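Who tidies the room: notes for the housekeeping session
Speaker: Nelu Grecu, operations, Mondville Residences

Slide 1 - Title

Say who I am. I run operations for Mondville, long-stay furnished rooms, 272 of them in two buildings. The smaller building is Olteanu and most of what I will talk about happened there. I started on the cleaning side and moved to the office later. I still cover a floor when we are short.

Mention the length: half an hour, then questions. People can interrupt during the part on pay, they usually do.

Slide 2 - What the job was before

Our guests stay for weeks or months. They cook, they work at the desk, they eat in bed. The weekly service is a tidy and a clean in the same visit. Tidying comes first because you can't strip a bed with things on it.

Explain the split. We timed the visits two years ago. The cleaning part was steady from room to room. The tidying part was all over the place. A neat guest cost us a few minutes and an untidy one could push a whole floor past lunch. The schedule gave every room the same time. The people on the floor made up the difference by skipping breaks, and I knew that when I signed the schedules.

That is the background to everything else. When the company started talking about robots, the staff already had a complaint on the table, and the complaint was about time.

Slide 3 - How the project started

Stuko is our name for the robot project. It is a small program inside Mondville with an outside engineering team doing the software. The goal for the first stage was narrow: a machine that can clear light items from a bed and put them in a tray or a bin bag. No cleaning, no laundry, no bathrooms.

Our supplier of snack baskets, Gustetico, came in early because their packaging makes up a good share of what we find in rooms. They gave us cases of empty packets to practice on. Thank them briefly.

Be clear that no robot is working in guest rooms today. I will say it again at the end. Someone always asks me afterward how many people it replaced, and the answer on the day of this talk is none, because it isn't in service.

Slide 4 - Who does the teaching

The engineers needed recordings of the task done by hand. Their first plan was to bring in students. We asked for the work to go to housekeeping staff, in paid hours, and after some back and forth they agreed.

14 people signed up. 11 are still doing it. Of the three who stopped, one moved away, one had wrist pain and one found it dull. I want to give all three reasons out loud. The wrist pain matters and I come back to it on slide 8.

The tool is a gripper you hold in your hand and close yourself, with a camera on it. You use one in each hand. You do the task with the jaws and never with your fingers, and the recording is what the software learns from. If the audience is technical, leave it there, they know this better than I do. If it is a hotel audience, bring the spare gripper and pass it around. Takes five minutes, worth it.

Slide 5 - What a shift looks like

Two hours at most, then back to other work or home. One person records, one person resets the room. They swap when they want to. The resetter puts things back on the bed in a different arrangement each time, and we leave the arrangement to them. They know what a bed looks like after somebody has spent a day off in it. The engineers' own layouts were too tidy, everything lying flat and well apart.

The target is 1,000 good recordings for the bed task. A good recording is one where every item ends up where it should and nothing was touched by hand. The target has no deadline for individual workers and there is no bonus for speed. We dropped a per-recording bonus in the second week. People were rushing, and the rushed recordings were poor.

Slide 6 - The bed task

Leave this one up for a while and let people look before talking. The view is from the gripper, so the jaws with the blue pads are close to us and the bed is beyond them. There are six wrappers and packets on the duvet.

Points to make while it is up:

Wrappers are hard. A small candy wrapper and a tall snack pouch need different grips. The pink packet with the bunny-eared figure overlaps the pouch, so the worker has to decide which one comes away first. She doesn't think of it as a decision. Someone writing rules for a machine does.

The duvet is soft and wrinkled. Press too hard and you pick up a fold of the cover with the packet. Experienced staff come in at a low angle. We never wrote that in any training sheet, and it came out when two of them were comparing recordings over coffee.

The green tray on the right already has two things in it. Ask the room whether they would count those as trash or as something the guest is keeping. Take a few answers. In a real room our rule is that anything in a tray or a dish stays. The people on the floor made that rule years before Stuko, and it is now in the project's written instructions in their wording.

There is a second gripper coming in at the right edge. With two tools you can hold something steady with one and lift with the other, much as you would with your hands.
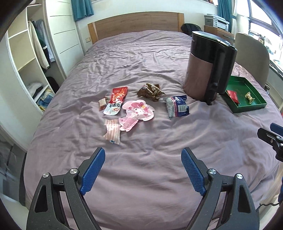
Slide 7 - What changed for the people

Start with the good part. The eleven who record are paid at the trainer rate for those hours. It took until October to get the rate agreed, and the back pay went in with the next wages. Before this we had no step between room attendant and floor supervisor. Now there is one, and it is on paper with a title.

Second, the timing study that the project needed gave us proper numbers on tidying. We changed the schedule. Rooms are now graded light or heavy at the first visit and heavy rooms get more time. No machine was required for that. I should have done it years ago and I say so to the staff when they bring it up.

Now the part that went less well. The people who didn't sign up had fewer partners on the floor during recording shifts. For the first month we didn't backfill. The ones left upstairs were carrying the load so that their colleagues could sit out part of the day on a project that might one day cut their hours. Put like that, you can see why the mood was bad. We backfill now, hour for hour, and the cost is charged to Stuko and kept out of the housekeeping budget.

Also, the recording work has a skill that doesn't match seniority. Some of our best attendants were slow with the grippers and some of the newest picked it up in an afternoon. A couple of long-serving people took this hard. I don't have a fix. We stopped posting individual counts on the notice board and that helped.

Slide 8 - Hands, wrists, cameras

Squeezing a gripper for two hours is a different strain from making beds. The two-hour limit came from the staff, after the wrist case. My first proposal was four hours with a break. Mine was wrong.

Wrist checks are done by the occupational nurse, in work time.

On cameras: the camera sees the room and the work. Recording is done only in rooms taken out of letting. No guest rooms, no guest belongings. Names are removed from the files before the engineers get them, and supervisors can't open the recordings to judge how someone works. That last point is in the written agreement. If there are union people in the audience, offer to send them the clause.

Slide 9 - What the agreement says about jobs

Read these slowly.

No attendant loses contracted hours because of the project while the agreement runs.
If a machine goes into service, attendants choose which floors it starts on.
Time saved on tidying goes first to breaks and to the heavy rooms.
The agreement is reopened before any move beyond the bed task.

Add that it is a two-year agreement. It doesn't promise anything past that and I won't pretend it does. Several of the staff asked for longer. The owners said no.

Slide 10 - What I would do differently

Backfill from the first shift.
Settle the pay rate before anyone picks up a gripper.
Have the staff write the room layouts from the start.
Fix the schedule first and bring in the engineers after.

If time is short, skip straight to the last one.

Slide 11 - Questions

Likely ones:

When will it be in service? No date. It has to work in our own test rooms first, with an attendant present.

Do guests know? There is a notice in the lobby at Olteanu and a line in the welcome folder.

Can we visit? Yes, mornings, small groups. Ask the recording pair before you walk in, they may be in the middle of one.

Repeat: none in guest rooms today. Leave the contact slide up and collect the spare gripper from whoever has it.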